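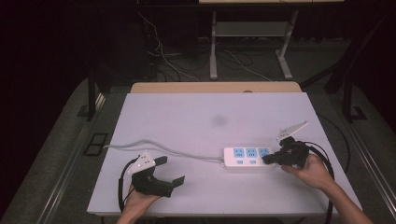 Plugging in at the power strip, one gripper in each hand.

Week 3 handout: setting up the hand-held gripper bench

Hi all! I promised to write up the setup for the Prostirthorpe bench, so these are my own notes, tidied a bit (only a bit). Read them before your slot on Saturday, February 10, 2024.

Start with the cables. Each gripper has its own black cable, and I like both of them hanging off the near side of the table with plenty of slack. Move your arms through the whole reach before you record anything – if you feel a tug, fix it now. I lost a full afternoon in November to a cable that was just a little too short, and I'm still cross about it.

Next, the fingers. Open and close each gripper ten times, slowly, then wipe the inside faces with a dry cloth. Check the screws on the white plates too. Finger tight plus a quarter turn, please, no more! The Cordeiro sheet in the drawer has the full list if you want it.

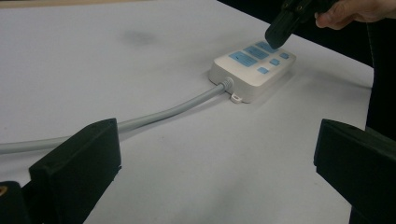
For the switches, come down from above with the fingertip and press gently. Keep the other gripper open and well back so you don't bump the strip, and don't lean on the table (I do this all the time). If the strip slides when you press, you're coming in at too much of an angle. Back off and try again.

The plug is harder. Hold it square in the jaws, as far back as you can manage, and line up the prongs before you push. A take should run 55 seconds at most. We want 198 good ones for the Clitley set and we have nearly 900 files already, so label yours clearly or I will never find them.

When you finish, switch off at the wall, coil the gray cord loosely and write any sticky fingers or worn pads in the Zuvetti log, with the gripper side, left or right.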